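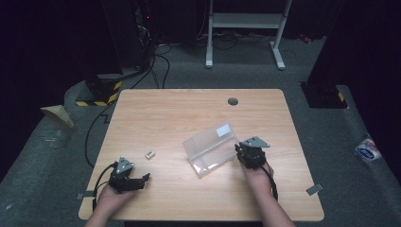 3 min read

The part of my pipeline that gave me the most trouble this month is time alignment. Each gripper writes its own log, and the two clocks drift apart slowly. For a rigid object a small error is harmless, but with a clear zip bag like this one the left and right hands must agree well, or the policy learns to pull before it holds. I rewrote the resampler so both streams follow the camera timestamps – Riku Kinoshita suggested it already in August. From 1090 episodes, 1066 now pass the check. The remaining ones I will look at by hand, probably with Carolina's plotting script.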